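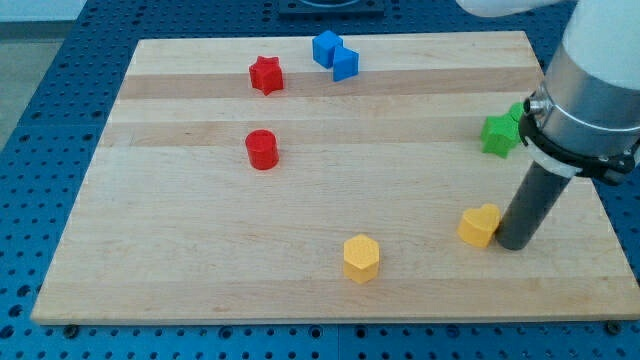

Page last changed: March

The Yellow Heart

By the afternoon she had recorded 27 pushes and kept all but 3 of them. The target for the shift was 30. The target for the whole job was 495, and Grewal wanted it before the Altudberg office closed for the spring.

She read the next line off the sheet. "Push the heart to the red cylinder." She said it aloud, as the rules asked, and took hold of the controller.

The rod went down beside the yellow heart. She waited for the tone and pushed left. The heart slid, turned on its point and headed for the hexagon instead. She brought the rod back, came at it from the other side and tried again. It took four small shoves. When the heart touched the cylinder she pressed the pedal and the recording stopped.

The form asked if the example was good. She thought about that. At Rurnia, where she had trained, they threw out anything with a mistake in it. Fellell kept the mistakes, so long as you fixed them before the pedal.

She marked it good.

Her son had asked her once what the arm was learning. She had told him it was learning to move blocks. He asked who it was learning from, and she said from her, and he looked at her hands for a while and went back to his soup.

The next line said to move the star away from the blue cubes. It didn't say which star. She chose the red one, said so for the recording, and lowered the rod.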